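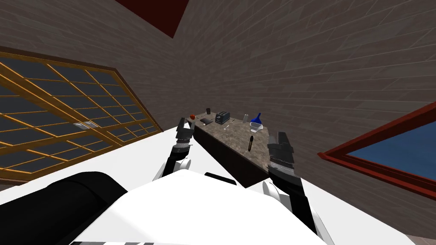

Counter Layout for Shared Kitchens: Findings and Household Tips from the Jevasgate Benchtop Study

This page sets out practical advice drawn from the Jevasgate study of two-armed robots working at a simulated kitchen counter. The study was carried out by the Rundov home robotics group, with analysis led by Danish Siddiqui. It was designed to compare methods of training a robot to pick up and put away ordinary kitchen items, but several of the results apply equally to people who cook in small or busy kitchens.

How the study was done

All trials were run in simulation. The same stretch of counter was used throughout, stocked with everyday things such as an apple, a cup, a toaster and a few utensils. Each training method was given 300 trials. A trial was counted as complete when the named item had been lifted, moved to its target and released without disturbing its neighbours.

The best result came from the Lodhi method, in which the robot is first shown a task slowly and then practises it from many starting positions. It completed 288 of 300 trials. The older Vekham method, which relies on a fixed list of movements, did well when items were where it expected them and poorly when they had been shifted by even a few centimetres.
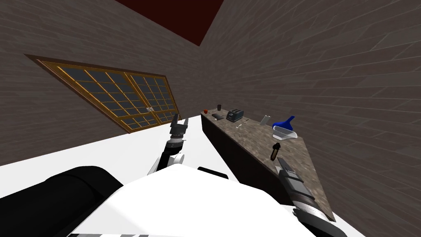

The most common cause of failure was crowding. When the target item stood close behind something taller, the gripper tended to brush the front item on the way in. Thin, flat items were the second cause. A spoon lying on stone offers very little to grip, and most of the dropped items recorded in the study were utensils.

Tips for the household counter

1. Keep items in a single row along the back of the counter. Anything placed in front of the row should be something you intend to use next.

2. Leave a hand's width between neighbouring items. In the study, widening the gaps did more for reliability than slowing the arms down.

3. Put tall glasses and bottles toward one end of the row, away from the items you reach for most often.

4. Stand utensils in a jar or rest them on a folded cloth. If they must lie flat, turn the handles toward you.

5. Keep the toaster where it is. Small appliances served as landmarks for the trained robot, and people sharing a kitchen use them in the same way. Unplug the toaster and let it cool before wiping behind it.

6. Clear the front edge before you start. A strip kept free along the full length of the counter gives both hands room to work.

7. Where two work surfaces sit side by side, reserve one for preparation and keep it bare between tasks. Check any gap between the surfaces for crumbs and dropped cutlery when you sweep.

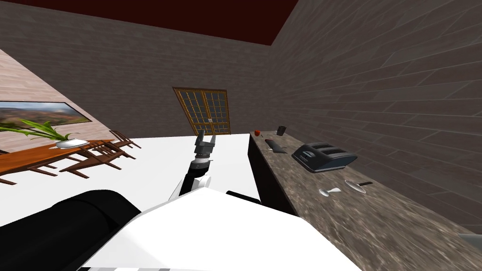
Limits of the findings

Simulated objects do not spill, stain or go soft, and the study did not include water, heat or sharp knives. The completion figures should be read as a comparison between training methods. They do not indicate how a robot would perform in an occupied home.

A smaller follow-up is planned for November. It will use 90 trials per method and 19 different counter arrangements, including several with the items placed in no particular order. The group also intends to test whether a robot trained on a tidy counter can recover when an item has been knocked over - a case left out of the first round.

The tips on this page will be revised when those results have been reviewed. Households with limited reach or grip may wish to begin with tips 2 and 4, which call for no new equipment beyond a jar or a cloth.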